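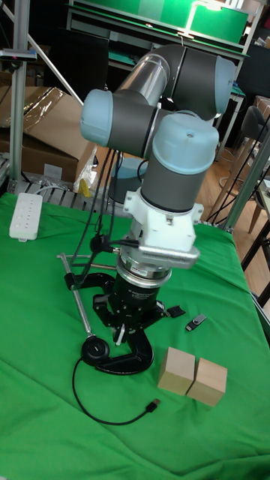
*Robotic arm and gripper over a green tabletop.*

## Read the slow one! Why I can't stop talking about Grolisora

I finished *Grolisora* at two in the morning, made toast, and went straight back to the first chapter to see how many clues I'd missed. (Loads. I missed loads.) If you've been with this newsletter for a while you know I have a soft spot for stories where people write to each other across stupid distances, and Ngọc Lưu's novel is the best one I've read in years.

The setup fits on a napkin. Mai keeps a signal station on a cold moon. Urko is a cook on a colony ship that passed her station when they were both young, and they got to talking over the radio while he was in range. Then he wasn't in range anymore, so they started sending letters. The ship keeps getting farther away and every reply takes longer than the last one. There are 42 letters in the book, and the gaps between them go from a couple of weeks to most of a decade.

I know what some of you are thinking, and no, it isn't gloomy! The first hundred pages are very funny. Urko is trying to win an argument about soup with the head of the ship's galley and he wants Mai to back him up, but by the time her answer arrives he's been promoted, the head of the galley has retired, and the two of them have become best friends. Mai's answer is eight pages long. It includes a diagram. She is completely on the other guy's side.

What I love most is how Lưu handles the crossed letters. Anyone who has ever sent two texts in a row and gotten an answer to the first one after the second will know the feeling, and she builds whole chapters out of it. Mai writes to say she's thinking about leaving the station. Before that gets to Urko, she has changed her mind, written again, and planted a bean garden in the spare airlock. He gets the sad letter first and spends most of a year composing a reply to a person who has already cheered up. You read his reply knowing all this, and it's so careful and so kind, and it's to the wrong Mai. I had to put the book down and walk around the block.

A few things to know before you pick it up:

- It's 464 pages, but a lot of those are short letters with white space, and there's a stretch of station logs near the middle that goes by fast.
- Don't skip the logs. I skimmed them the first time. One of them is the whole key to letter 31 and I sailed right past it.
- The dates at the top of the letters are in two calendars. There's a conversion table at the back, and I'd put a bookmark in it.
- The dog is fine.

Letter stories in space aren't new, of course. I read my first one in 2000, in a falling-apart anthology from the Iltcombe library sale, a short piece about twins on two different ships. I've been chasing that feeling ever since. Plenty of books use the time lag as one big sad twist at the end (she's old now! he's still twenty-six!) and then roll the credits. Lưu tells you about the lag on page one. You always know exactly how long a letter is going to take, and she still got me every time.

If I have a gripe, it's the framing story. There's a historian 300 years later who found the letters and keeps popping in with footnotes, and for a good while I wanted her to go away. She explains jokes. She gets the soup thing wrong! Yến Quách, who swaps books with me and has much more patience than I do, swears the historian is the secret heart of the novel and told me to reread only the footnotes, in order, with nothing else. I've done the first half that way. I'm starting to come around, though I still think the footnote about the boots could have been cut.

Yến also reads Urko very differently from me. I think he knows, from the fourth letter on, that he's never turning around. She thinks he really means to come back right up until the hydroponics fire. We went back and forth on this for an entire train ride and both of us found lines to prove it. Send me your vote once you've read it, and please put a spoiler warning in the subject line, as some people share an inbox with their kids.

One more nice thing. The paperback came out in May with an extra letter that wasn't in the hardcover. It's from the head of the galley, it's a page and a half, and it gives his soup recipe. I made it last weekend. It needs more salt than he says, and I used canned beans where he wants something called greenroot, but it was good soup, and I went back for a second bowl while I read his letter again.

Next issue: haunted elevators, and a whole pile of your recommendations for stories set in one building. I have more than I can read already, so keep them short if you're sending any!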